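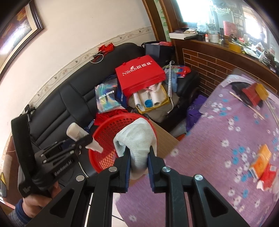
What has the tidying support paid for since the last report?
Home visits to households where the main living and sleeping space is shared, together with the baskets, bags and labels left behind after each visit. The work is described under the headings that follow.

Gadudska Home Order Project
Progress report to the Zaltia Fund, period ending October
Prepared by Hilde De Bruijn, project lead

Work carried out
Visits were made to 12 households in the reporting period. Each household was offered 3 sessions, and all but one took up the full number. The remaining household has asked for its last session to be held after a house move, and we have agreed to this.

The rooms concerned are small and serve several purposes. A sofa stands close to a bed, and both become places where things are put down: gift bags, packaging, folded and unfolded cloths, cleaning bottles. The first session is therefore given over to clearing the seating. Soft items go into an open mesh basket, and paper bags are emptied before a decision is taken on whether to keep them. The bed is left until the second session – households told us early on that clearing both at once left them with nowhere to sit or sleep by the evening.

Textiles
Cloths and small knitted items continue to take up the greatest share of session time. Vivek Chauhan revised the sorting sheet in response, and it now has separate lines for items in weekly use, items for washing and items to be passed on. Clothing and cloths that households wished to give away were taken to the Nijs exchange shop, which accepted everything except single socks and worn towels.

Bags and packaging
Households keep gift bags and shop bags in larger numbers than we had expected at the planning stage. We had proposed to recommend disposal. After discussion with participants this was changed, and sound bags are now stored flat inside the largest one. Product boxes are kept only where a guarantee requires it.

Expenditure
The sum of 700 euros set aside for materials has been spent in full. Mesh baskets made up the larger part, bought from Cemer. No further materials are needed for the sessions still outstanding. Travel costs are within the agreed budget line, and receipts are held at the Gadudska office.

Difficulties
Storage under beds was less useful than planned, as several frames sit too low for a basket. Evening sessions were also hard to staff, and the Thursday slot has been moved to the afternoon.

Next period
We will complete the outstanding session and return to each household for a short follow-up visit. The revised sorting sheet will be sent to the Fund with the next report. We ask for the Fund's agreement to carry the unspent part of the travel line forward for the follow-up visits.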